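Trudarlow Handwritten Notes Corpus

Version 2. Maintained by Océane Perron and Fermín Toledo.

Trudarlow is a text dataset of short handwritten notes, transcribed by hand and labeled by purpose. It was built for testing note classifiers and spelling normalizers on informal writing. The release contains transcriptions and labels only. Scans of the notes are not distributed. 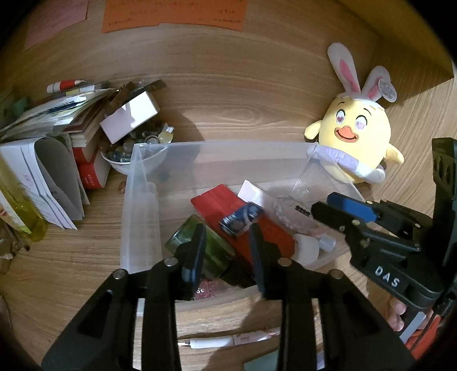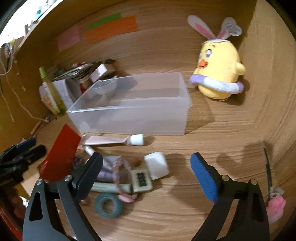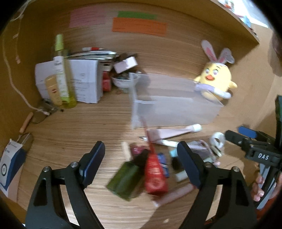 Desk setting. Sticky notes on the back panel in the first two pictures; small items and a translucent storage box in the third.

Contents

notes.tsv – one row per note, UTF-8, tab separated
labels.tsv – purpose labels, joined on note_id
splits/ – train, dev and test lists of note_id
CHANGES – edits between versions

There are 311 writers. No writer contributed more than 50 notes, and no writer appears in more than one split.

Fields

note_id: string, stable across versions
writer_id: string, random, not linked to any outside record
text: transcription with original spelling and line breaks (written as \n)
text_norm: transcription with spelling corrected and abbreviations left alone
surface: sticky, index_card, lined, other
legible: full, partial

Notes with no legible words were dropped before release. In partial notes, each unreadable word is replaced with the token [unk]. A run of unreadable words gets one token per word where the spacing allows a split, and a single token otherwise.

Labels

Each note has one primary label from a set of 34. The most common are reminder, shopping, phone_number, schedule and message_to_other. The label list was drafted by Zulema Rivadeneira and changed once, in version 2, when errand was merged into reminder. Code that reads version 1 labels needs to map the old value.

Two annotators labeled every note separately. Disagreements went to Uriel Gallardo, who picked one of the two labels or assigned a third. Both original labels are kept in labels.tsv as label_a and label_b.

Collection

Writers handed in notes they had already written and no longer needed. Notes written for the project were not accepted. Names, street addresses and full phone numbers were replaced with tokens during transcription – <NAME>, <ADDR>, <PHONE> – and checked in a second pass.

Known issues

Line breaks are unreliable on narrow notes where a word was squeezed up the margin. The margin word is placed at the end of the line it seems to continue.
Lists with crossed-out items keep the items, marked <del>. Version 1 dropped them.
The surface value other covers envelopes, receipts and torn packaging, with no way to separate them.
Capital letters follow the writer. Notes written all in capitals are left that way in text and lowercased in text_norm.

Not suitable for

Writer identification, or any estimate of age, health or schooling. The writers agreed to release for language research only.

Loading

Read both files with quoting turned off. Several notes contain a single double quote used as an inch mark, and default TSV settings will swallow the rows that follow.

Corrections go to Bautista Barrientos with the note_id and the proposed text. Accepted corrections are listed in CHANGES and ship with the next version, planned for December.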